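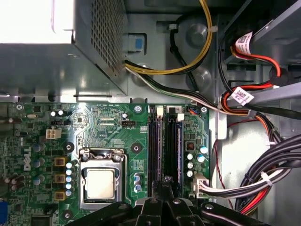 **Belosora** is a build and test scheduling system for software projects. It was written by Valentin Nistor as a replacement for a set of shell scripts, and it was later published under a free license. The program decides which tests must run after a change in the source code, and in which order.

## History

The first version was made for the internal use of Cotance, a small company that produced accounting software. The company had 2,907 tests, and a complete run took 109 minutes on one machine. Developers often merged their changes before the run was finished, so errors were found only on the next morning.

Nistor started the work in January as a side task. His first idea was to divide the tests in equal groups by number, but the groups had very different running times and the gain was small. The second design kept a record of the duration of every test and used it for the division. With this design the complete run became 41 minutes on the same hardware.

The name of the project was originally Busico. It was changed before the first public release, when it was discovered that a printing tool already had the same name. Some configuration keys still begin with the letters `bsc`.

## Design

Belosora has a central process, named the planner, and one or more workers. The planner reads a dependency file and builds a graph of the source modules. When a module is changed, only the tests which can reach this module in the graph are put in the queue. Tests that failed in the last run are always placed first.

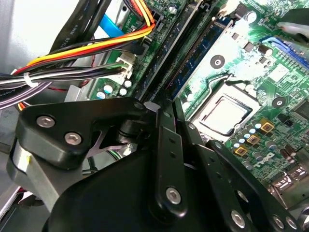

*Inside a desktop computer case, with the green motherboard.*

Workers do not talk to each other. Each of them asks the planner for a task, executes it and sends back the result together with the log. If a worker gives no answer for 80 seconds, its task is returned to the queue.

The dependency file is written in Li, a small language that was created for this purpose. Li has no loops and no variables, and a file in it is read from top to bottom one time.

## Reception and criticism

Users have praised the short installation and the readable logs. The most common complaint concerns tests that load modules by name at run time. The graph does not contain such connections, and the affected tests may be skipped by mistake. The manual recommends one complete run every night for projects of this type.

Li was also criticized, mainly by users who already kept their build rules in another format. A converter was added in a later release, but it does not support conditional rules.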